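The Summer I Finally Dealt With the Closet

My mother-in-law has a saying that a closet is like a garden, and for years I nodded along and went home to a closet that was mostly weeds. Then in May the rod came down. It was a little after six in the morning, I was half asleep, and the whole thing let go of the wall with a noise that sent the dog under the bed for an hour.

So there I was, sitting on the floor in my robe with a cup of coffee, surrounded by everything I own that goes on a hanger. I found the dress I wore to Ursina Bachmann's wedding. I found a raincoat from the Claeys outlet that I had been blaming my sister for borrowing (sorry, Meg!). And I found 15 sweaters, which for a person living in southern Georgia is a lot of sweaters.

I called Florian Sutter, who did our porch, and he put the new rod into the studs this time – the old one had been hanging on by drywall and good luck. While he was at it he talked me into a set of shelves down one side. The shelves changed everything, if you ask me. I had always been a hanger person, even for T-shirts, and you know what that does to the shoulders.

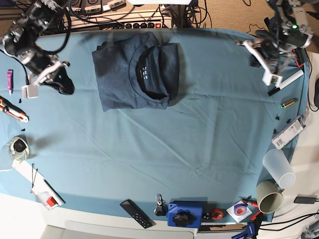

A navy tee folded square, collar up.

I fold mostly in the evenings now, with the radio on and the windows open, and it has turned into a part of the day I look forward to. My grandmother folded everything, even the dust rags, and she hummed the whole time. I caught myself humming the other night and had to laugh.

The giving away was harder. My neighbor Ingeborg came over with iced tea and sat on the bed while I held things up, and she was very kind and also very firm. The green corduroy jacket went. The sweaters are down to six. I kept my dad's old bowling shirt, which has never fit me and never will, and she didn't say a word about that one.

Four bags went to the church sale, and I got a lovely note back about the raincoat (double sorry, Meg). Next up is the linen cupboard in the hall, where I'm pretty sure there are still crib sheets – and our youngest starts college in the fall.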